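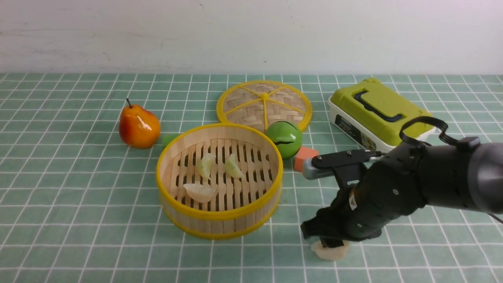

納戸の床を全面合板のままにするか、すのこに替えるかで保留していた件、すのこにする方針で決めた。根拠は記録計のデータだが、構造の見本は食卓にもあった。竹の蒸籠の底は細い竹を平行に並べ、間に隙間を取ってある。餃子を載せても、餃子で覆われない部分の隙間は開いたままになる。納戸の床に求めているのもこの状態で、箱を置いた場所の周囲に空気の通り道が残ればよい。合板一枚では箱の底面がそのまま密着面になる。

2022年2月12日、曇り。風は弱い。午前中に記録計を回収し、読み出した。機種は Wevo の小型のもので、温度と相対湿度を同時に記録する。有効な記録は1105件。途中に欠測が一か所あるが、電池の接触によるもので、前後の値に段差はない。欠測部分は補間せず、空欄のまま残した。

相対湿度の平均だけを見ると、納戸と廊下の差は小さい。差が出るのは明け方で、納戸の北側の壁際、床に近い位置だけが高くなる。棚の上に置いた方の記録計ではこの山が見えない。つまり部屋全体の水蒸気量が多いというより、壁際の表面温度が下がり、そこに接する空気の相対湿度が上がっていると読むのが妥当だろう。温度と相対湿度から露点を計算し直すと、上下二か所の露点はほぼ重なった。水蒸気の量は同じで、温度だけが違う。

この結果からすると、除湿剤を増やす案は優先度が下がる。昨冬は除湿剤を床に並べて済ませたが、壁際の温度は変わらないのだから、効果が小さかったのも説明がつく。交換時期の管理も面倒だった。廃棄の手間まで含めると採用する理由が乏しい。

寸法を取り直した。内法の幅は1524ミリ、奥行きは897ミリ。以前の図面の値と合わなかったので、巻尺を替えて測り直したが、結果は同じだった。図面は巾木の厚みを引いていない。次に図面を使うときのために、余白に注記を入れた。壁の直角も出ておらず、奥に向かってわずかに狭くなる。したがって、すのこを一枚物で作ると奥でつかえる。左右二枚に分け、中央で突き合わせる。壁との間には指が入る程度の逃げを残す。

材は Whiteley に在庫の問い合わせを出した。候補は杉と檜で、荷重の条件からはどちらでも足りる。杉の方が軽く、掃除のときに持ち上げやすい。難点は表面の柔らかさで、箱を引きずると跡がつく。跡がつくこと自体は構わないが、ささくれは布の箱を傷めるので、角は全部落としておきたい。塗装はしない。下面だけ塗ることも考えたが、片面塗装は反りの原因になる。返事には最大7日かかるとのこと。急ぐ作業ではない。

根太の向きで少し迷った。壁に平行に置くと、手前から見て空気が奥に抜けない。奥行き方向に通せば、扉の下の隙間から入った空気が北側の壁まで届く。代わりに上の板は幅方向に渡すことになり、箱の出し入れで引っかかりやすくなる。通気を優先して奥行き方向とした。引っかかりは板の角の処理で対応する。

箱の置き方も変更する。これまで壁に押し付けていたが、奥に桟を一本打ち、そこで止まるようにする。収納量は少し減る。減った分に入っていたのは Zustthorpe に住んでいた頃の書類で、大半は保管期限を過ぎている。午後に一箱だけ開けて仕分けた。家賃の領収書、電気の検針票、使っていない機器の説明書。検針票は年ごとに並べてあり、我ながら分類が細かい。今となっては参照する用途がないので処分に回した。説明書は機器の有無を確認してから決める。

記録計の校正も済ませた。密閉容器に飽和食塩水の皿と記録計を入れ、一晩置いて読む方法である。二台とも高めに出る傾向があり、ずれの量は互いに近い。二台の差を見る目的なら補正なしでも使えるが、露点の計算には影響するため、補正値を表計算の先頭に書いた。上の考察は補正後の値による。校正の温度は室温の一点だけなので、低温側の誤差は分からない。明け方の値についてはこの点を割り引く必要がある。

Stedton のこの家に移ってから、冬の納戸の温度を続けて取ったのは今回が初めてになる。施工は3月に入ってからとし、それまで下側の記録計は同じ位置で動かしておく。施工後に同じ間隔で記録し、外気温の近い日を選んで比べる。日平均での比較は今回の例から見て意味が薄いので、明け方の時間帯だけを抜き出す。

夜、電池を二台とも交換し、時計を合わせて再設置した。下側の一台は前回より少し左に寄ったため、床に鉛筆で印をつけ直した。扉は閉めた状態で記録を開始。残っている箱の仕分けは明日に回す。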